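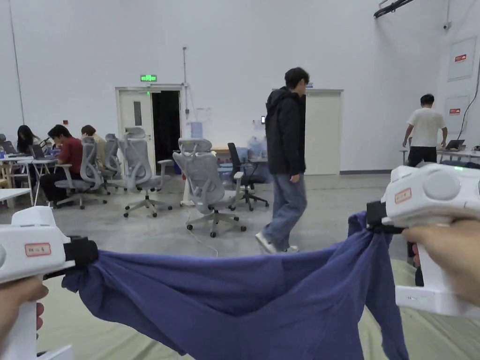
Ruairi Sutherland writes that his Onda kit watered two full rows of summer raspberries all last season on one faucet, and that the far end of each row got as much water as the near end. He would like longer stakes.

# Onda Drip Kit for Cane Berries

Item 1608

The Onda is a drip watering kit for raspberries, blackberries and other cane fruit planted in straight rows. It comes with 300 feet of drip line, enough for most backyard patches and small pick-your-own plots. The line lies on the soil or under mulch. Emitters are built into the tubing, so there are no holes to punch.

**In the box**

- Drip line, 300 feet, brown
- Faucet connector with backflow preventer
- Pressure regulator
- Screen filter
- 2 end caps
- Tees, elbows and couplers
- Ground stakes

A timer is not included. Any timer with a standard garden hose thread will fit.

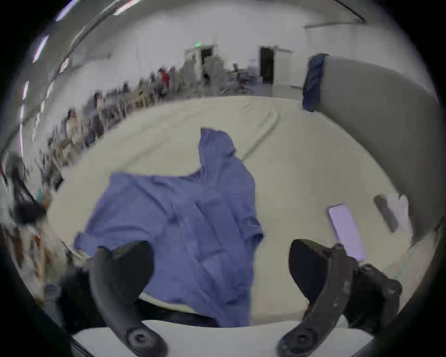 *Blue garment on a cream-white tabletop.*

## Setting it up

Unroll the line and leave it in the sun for an hour – cold tubing kinks and fights you. Run it along the row a few inches from the canes. Put the filter and regulator on at the faucet, in that order, and flush the line before closing the ends.

New canes need short, frequent watering until they leaf out. Established rows do better with a longer run every few days. Sandy ground dries out faster, and you may need to water more often. Check by digging down a few inches beside the row.

On a slope, lay the line across the hill where you can. Negin Ghaffari at our Dasalholm shop can help with layouts for uneven ground.

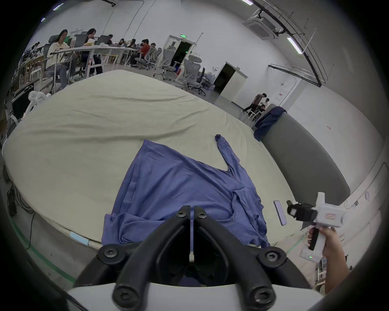
*Blue shirt with long sleeves, spread out.*

## Winter and spare parts

Open the end caps and drain the line before the first hard freeze. Bring the regulator and filter indoors. The tubing can stay in the row. In April, rinse the filter screen and look for chew marks before you turn the water on.

Replacement filter screens are item 3438. Fittings from the older Stanberg kit do not fit this line – the tubing is a different diameter.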